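Can a robot arm handle small chores in a home workshop yet?
Posted in Home Workshop & Hobby, 20 Jul 2026

flustora_fan

Okay, so I need somebody to talk me into this or out of it. I run a little side business from our spare room (I sell fabric flower kits under the name Flustora, if you've ever wandered past our table at the Morais craft fair) and a ridiculous amount of my day is fiddly stuff. Swapping spools. Threading the end through. Clearing my desk so I can pack orders. Putting the mouse and keyboard back where they go, carrying cups to the kitchen, then doing it all over again after lunch.

My brother-in-law is convinced I could have a tabletop arm doing most of it by the end of the year. He keeps sending me clips where a robot folds a towel and everybody claps. I'm less convinced, but I'm tired enough to be tempted! The one we've been looking at is sold by an outfit called Dokon, and they say you can try out jobs in simulation first, before you buy any hardware.

What I really want to know is whether anyone here has got one of these to do a chore start to finish, on its own, while they were off doing something else. I don't need it to be fast. If it takes 11 minutes to change a spool, fine, I'll be at the ironing board anyway. But if I have to stand there and babysit, I may as well do it myself, right?

Two things I should mention. The room is small and gets a lot of sun in the afternoon. And my spools aren't all the same — some are wide, some are skinny, and a few have a hole in the middle that's barely big enough for the peg.

cloltby_bench

I've been poking at exactly this since last winter, so let me give you the long version (sorry, I do go on).

First, yes, do the simulation part before spending a dime. I've got a small project I call Cloltby, and all it is so far is a make-believe room with a desk in it and a spool to work on. No real thread has been harmed. I'm sticking three views from it in here because they show the kind of work you're asking about better than I can type it.
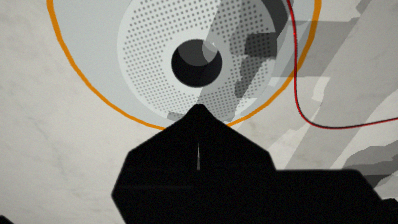
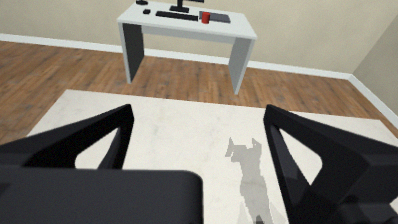
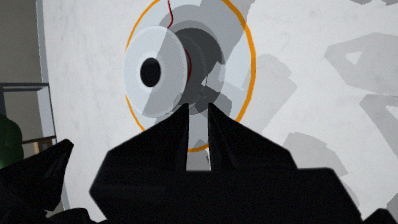 Simulated room, all three: the spool up close in the first and last, the desk with the red cup in the middle one.

So, the spool. Your hands know where the hole is without you thinking about it. The arm has to work it out from what it sees, and from close in, a big piece of what it sees is its own fingers. Then there are the shadows. Look at the gray shapes falling over the right-hand side in the first view and you'll get why I asked myself whether a sunny room is such a great idea. Mine has had trouble telling a shadow from an edge, and it will happily line itself up on the wrong one. Close your blinds, or put up a cheap lamp that never moves and work by that.

Thread is worse than the spool. It's thin, it bends wherever it likes, and it never lies the same way twice. I wouldn't promise you any machine at a hobby price that threads an end reliably. I've had 58 tries at getting hold of a loose strand and I'm counting 9 of them as good, and I was being generous with a couple of those.

The desk is a lot more hopeful. A cup on a flat top is about the nicest thing you can ask a gripper to pick up, especially a bright red one that doesn't look like anything else up there. Keyboards are long and awkward, and I haven't bothered trying to shift mine. What I'd do in your shoes is leave the computer things alone and teach it one job, like moving the cup to a tray at the end of the desk. Get that boring and dependable before you add anything.

As for walking away while it works, I wouldn't yet. I've let mine run by itself in simulation and come back to find the arm stuck, pushing against something it thought was farther off. In simulation you hit reset. In your spare room that's your laptop on the floor.

If your spools came in one size I'd be more encouraging. Could you wind everything onto one kind? That would help you more than a fancier arm, and it'd help you even if you never buy the arm.

stitchandsolder

Don't do it. I bought a secondhand arm and it cost me two weekends and a lamp. Get a good spool rack and a bigger desk.

packing_tape_queen

I'm somewhere between the two of you. We have an arm at the small shop where I work, and it puts flat boxes on a belt all day and is great at it. Same box, same spot, same light, and a person within reach of the stop button. The minute somebody leaves a box crooked it gives up and beeps.

So for chores at home I'd say it depends how tidy you're willing to be for the robot's sake! If you mark a spot on the desk with tape and always set your cup there, sure. If your desk looks like mine by noon, no way.

One more thing to ask Dokon before you pay: how much weight it can lift with the arm stretched all the way out. The number on the front page of these listings is often for the arm tucked in close, and a full spool at full reach is a different story. Also ask if the finger tips can be swapped. Ours came with hard ones and we put rubber on them the first week.

flustora_fan

Thank you all, this is so useful. I'm going to try the simulation with just a cup and a tray and leave the thread for later. Winding everything onto one kind of spool is a great idea and I'm a little mad I never thought of it. Does anybody know a winder that takes the wide ones?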